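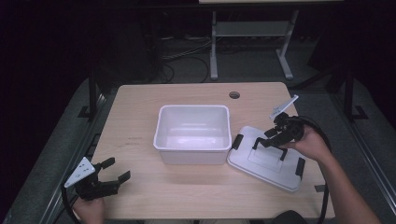 How to Clear Out a Hall Closet in One Afternoon

Posted by Satish Sastry, March 30, 2020

Quick one today. A few people asked for the closet method again after the old page went down with the Kimby site, so I'm retyping it from memory plus whatever notes I could find. Same method, a couple of changes. Works for a hall closet, a linen closet, the cupboard over the fridge. Does not work for a garage. Garage is a whole other page and I haven't written it yet.

Ours in Fudby is a normal narrow closet with four shelves and a floor. If yours is a walk in, do it in two goes.

What you need

Plastic bins with lids that latch. White or clear, doesn't matter. Get ones that all match if you can, they stack better.
Masking tape and a fat marker.
Two trash bags, one for trash, one for giving away.
A damp cloth and a dry one.
A table or a cleared bit of floor near the closet.
A tape measure. Don't skip it.

Shelf liner if you like it. I don't bother.

Step 1: Measure before you buy anything

Width, depth, and the gap between shelves. Write it on the tape and stick the tape to the door frame. Then take the real measurements of the bin, outside edge, with the lid ON. The rim sticks out further than you'd think and so do the latches. First time I did this I bought Clolow bins by the number on the sticker, turned out to be the inside measurement, and they all went back to the store.

Leave a finger of room on each side. Leave a full hand of room above, or you'll be scraping your knuckles every time.

Deep shelf: one long bin front to back, not two short ones. The back one never gets opened again.

Step 2: Empty it. All of it.

Everything out, on the table and the floor. Yes the coats too. Put them on a bed. Don't sort while you're emptying, it doubles the time. Just move stuff.

When it's empty wipe the shelves top to bottom, damp cloth then dry. Vacuum the floor and get into the corners. Check the bulb. If there's a loose shelf peg now is the time, push it back in or swap it.

Leave the door open while you do the next part so it airs out.

Step 3: Piles

Keep the piles broad. Mine are:

Cleaning
Paper and tape and string
Tubes and bottles
Light bulbs, batteries, cords
Medicine and first aid
Winter stuff
Not ours / goes in another room

That last one always ends up the biggest. Don't walk each thing to its room as you find it, you won't come back. Pile it by the door and do one trip at the end.

If something could go in two piles pick one and move on. You can move it later. You won't.

Step 4: Throw out and give away

Go through each pile fast. Dead batteries go in a jar for the drop-off, not in the trash. Dried up markers, trash. Instruction booklets for things you don't have any more, recycle. I had a booklet for a Sundaram fan that we gave away when we moved. Still moved it into this house with us, carefully, in a folder.

Old medicine: our pharmacy takes it back, ask at yours. Don't flush it.

Towels go to the animal shelter if they want them. Call first. Ours said yes to towels, no to pillows.

Plastic shopping bags. I kept 50. Too many. I also found a pack of 3000 staples, opened, for a stapler nobody in the house has seen in years, and a box of 100 thumbtacks. Kept the thumbtacks.

Step 5: Tubes and bottles

Slow pile, so it gets its own step. Stand up what stands up. Lay the rest flat in the bin with the caps all the same way. Check every cap is on tight before it goes in and wipe off anything sticky.

Put like with like. Glue with glue, shoe polish with shoe polish, and nothing that goes on skin in with anything that doesn't. I keep two seperate bins for that and the second one lives on a higher shelf.

Labels you can't read: don't guess. Sniffing it isn't a test either. Use a translation app on your phone, hold it over the print, and when you know what it is, write that in English on a bit of tape and wrap it round the middle. Chinese, Korean, Polish, whatever, same thing. A number printed big on the front isn't enough to go on, you want the words. If the app gives you nonsense, try again in better light with the tube flat on the table so the print is straight. Still nonsense, ask whoever bought it. Still nothing, it goes in the hazardous drop-off bag.

Date on the tape too if you've opened it. Just the month is fine, "May" is plenty.
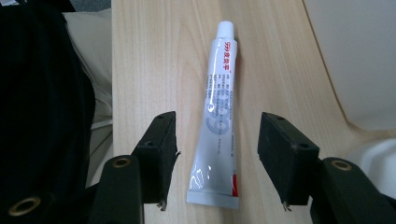
Step 6: Fill the bins

One pile, one bin. If a pile doesn't fit, get rid of more or split it. No half and half bins with a bit of cardboard down the middle, I've tried it, the cardboard falls over.

Heavy stuff in first. Small loose things in zip bags or an old jar, then the jar in the bin. Don't fill past the rim. If you have to lean on the lid it's too full, and the latches are the first thing to go on these.

Before you put the lid on, take everything out of its outer box if the box is mostly air. Bulbs are the exception, leave them boxed.

Lid on, latch all the way round. Give it a little shake. Rattling is fine, sloshing isn't.

Step 7: Label

Tape on the short end, the end that faces out. Marker, big letters. Two words at most. "Bulbs" is good. "Misc" is bad, if you're writing Misc go back to step 3.

Don't label the lid. Lids get swapped around, and you can't see it when it's on a shelf over your head anyway.

I also keep a list taped inside the door, one line per bin. Takes a minute. My old list had the code for the alarm on it, 2284, which is not the code any more so don't get ideas. Point is keep the list to bins and nothing else, everybody who hangs up a coat can read it.

Step 8: Put it back

Top shelf: light and hardly used. Winter stuff, spare blanket.
Second shelf, eye level: whatever you reach for weekly. For us bulbs and batteries.
Third: tubes and bottles, paper and tape.
Bottom shelf: cleaning, unless you have small kids or a dog, then swap it with the top and move the winter stuff down.
Floor: shoes, vacuum, nothing else. Really try to hold the line on the floor.

Medicine and first aid wherever a grown up can get it in the dark.

Coats back last. Do the "goes in another room" trip now, before you sit down. Trash out. Give away bag straight in the car, not by the front door where it'll sit untill summer.

If you run out of time

Stop after step 4. Put the piles in the bins unsorted, tape the pile name on, shut the door. It's ugly but it holds, and you can pick up at step 5 another day without starting over. Stopping in the middle of step 3 is the bad place to stop.

Things people asked last time

Do I need bins with lids? On open shelves at home, no, baskets are fine. In a closet, dust and moths, so I'd say yes.

Cardboard boxes? For a month or two sure. They sag.

What about the vacuum sealed bags for blankets? Ours leaked after one winter. Maybe yours are better.

How often? Full clear out once a year. In between I pull one bin when I'm waiting on the kettle and chuck whatever's obviously dead.

My closet has a slanted ceiling. Low bins at the back, tall at the front, and measure at the LOWEST point.

Can I wash the bins? Warm water and dish soap, dry them fully with the lids off. Not the dishwasher, one of ours came out shaped like a canoe.

Shelf heights for the linen closet version are on the next page, once I find the notebook.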